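Brukent Bench Kit: Frequently asked questions

Last updated in April. If your question is missing, use the contact form at the foot of the page.

What do I get in the kit?

A two-finger gripper, a small camera that mounts at the wrist, the bracket and screws, a USB cable, a power supply and the Judora software licence. The arm is sold separately. Most customers already have one.

Which arms does it fit?

The standard bracket fits any arm with the Postma flange, and we sell an adapter plate for the older four-hole pattern. If you are unsure, send us the model number and a photo of the end of your arm. Judite Salgado on the support desk answers these and normally replies by the next working day.

How much can the gripper lift?

Small household and packaging items are what it is made for: boxes, cubes, tubs, pouches, soft wrappers. Please keep to the payload printed on your arm, and remember that the gripper and camera count towards it.

How do I teach it a task?

You guide the arm through the task by hand or with the leader handle, and Judora records the camera view, the joint positions and the gripper opening together. One run through the task is called a take. You can pause between takes, delete bad ones and add a note to any of them.

How many takes do I need?

It depends on the task. Our own pick-and-place set, made at the Drornetdale workshop, has 341 takes across 17 objects. Customers doing one object in one place have used far fewer. Start small, test, then add takes for the positions where it fails.

Do I need a special room or table?

No. An ordinary table is fine if it does not wobble. We do suggest putting something plain behind and beside the work area, so that people walking past do not end up in the recordings. Brown cardboard does the job and costs next to nothing. Tape the panels at the corners, or they will creep over a long session.

What does the wrist camera see?

It looks forward between the fingers, so both fingertips stay in view along with the table beyond them. With the gripper open, a small white cube set back near the cardboard still shows clearly. Small print on an object may not be readable at that distance, so do not rely on it for reading labels. 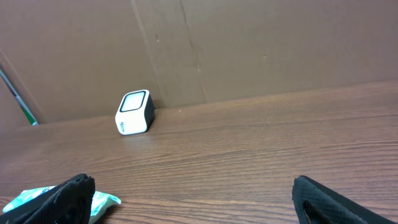 Can I change the finger pads?

Yes. The pads have a crosshatch texture and are held by two screws each. Spare sets come in packs of 6. Wipe them with a damp cloth when they get dusty – no solvents, they make the rubber go hard.

What happens if the recording stops halfway?

Judora saves every 5 seconds. Open the session again and the unfinished take will be listed as partial. You can keep it or throw it away.

Can someone set it up for us?

Yes, within reach of Drornetdale. Ruben Van Rooij runs the set-up visits, which take half a day and include a first recording session with your own objects. Further away we do it by video call at no charge.

Can I return it?

Unused kits can come back for a full refund. Used kits are looked at case by case – write to us before you post anything.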